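Open day at the Skimmont textile sorting hall

The Skimmont hall opens its doors to the public once a year, in February, and this time I signed up early enough to get a spot on the morning walk-through. It is a former cold store on the edge of the industrial estate, past the tile warehouse. Parking is on the gravel at the back. The sign at the front gate still has the old cold store name on it, so keep driving until you see the donation bins.

Check-in was at 9:30. We were given a visitor sticker and a pair of foam earplugs, which I didn't use until the baling area. There is a coat rack but no lockers, so bring a small bag or leave things in the car.

The tour begins at the receiving dock. Donated clothing comes in from bins and from a few charity shops that send over what they can't sell. It is weighed on a floor scale before anyone opens it. The scale read 757 kilograms for the load that was on it when we walked in, and our guide said that was a light one for the time of year. January is busier, with people clearing out closets after the holidays.

From there the bags go up a short conveyor and are opened by hand. Shoes, belts and bedding come out first and go into separate cages. The rest is sorted by garment type. I had expected sorting by colour, but colour only matters for the wiping cloth stream, where white cotton fetches a better price than the rest. The cages are tagged with a system called Mavix, and each tag is scanned when the cage leaves the floor. The hall filled 2056 cages last year according to the poster by the stairs.

Upstairs is the folding and grading area, which was the part I had come for. My sister and I run a second-hand stall at our local market and we fold a lot of T-shirts, badly. 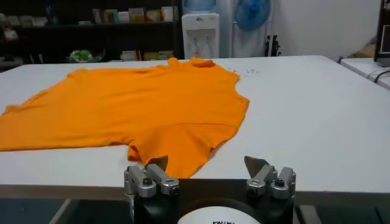 Folding at Skimmont starts with laying the garment out, and the guide spent more time on this than on the folds themselves. Large white tables are used for it, and the finish is matte, so there is no glare when you are looking for stains. An orange T-shirt was spread out on one with the collar toward the far edge and the hem toward the near one, and the cloth was still a bit rumpled, with a bunched fold along the hem. According to the guide, that hem is where most beginners go wrong. If you fold over a bunched hem the crease sets in the stack and the shirt looks worn before it reaches the rack. You are supposed to run the flat of your hand from the collar down to the hem, then lift the hem slightly and lay it back down.

After that it is the usual retail fold. Each side comes in to the middle, sleeves are turned back on themselves, and the bottom is brought up in two moves so the collar shows on top. Anything with a print gets folded so that the print is visible. Polo shirts are buttoned to the top first. Knits are never hung, only folded, and they go in shallower stacks.

Grading happens at the same time. There are three grades. The top one goes to the Kiklow shops, which sell it by the piece. The middle one is sold by weight, and the lowest goes downstairs again to be cut up or baled. The graders check underarms, cuffs and neckline in that order. Pilling is allowed in the middle grade but holes are not, apart from at a seam where they can be stitched. I asked about missing buttons. They keep a drawer of spares, and a shirt missing one button can still make top grade if a match is found.

We had a chance to try folding a stack of five ourselves. Mine leaned to one side. I was told my sleeves were too thick on the left, and to alternate the direction of the stack if I couldn't fix it, which I have done at home since and it does help.

The last stop was the baling room, and this is where you want the earplugs. The press is a Desjardins, painted green, and it takes up most of the end wall. Visitors stand behind a yellow line. Bales are strapped and moved out by forklift, and we watched one go through from loading to strapping. It took longer than I expected.

Coffee and date squares were served in the lunchroom afterwards. There was a small sale rack by the door with everything at $4, cash only. I bought a grey wool cardigan and a pair of flannel pyjamas.

The walk-through took just under two hours. There are stairs up to the folding area and the lift was out of service, so check ahead if that matters to you. Children under twelve are not allowed in the baling room but can wait in the lunchroom with an adult. Admission is free, and booking for next year's open day is through the Skimmont website.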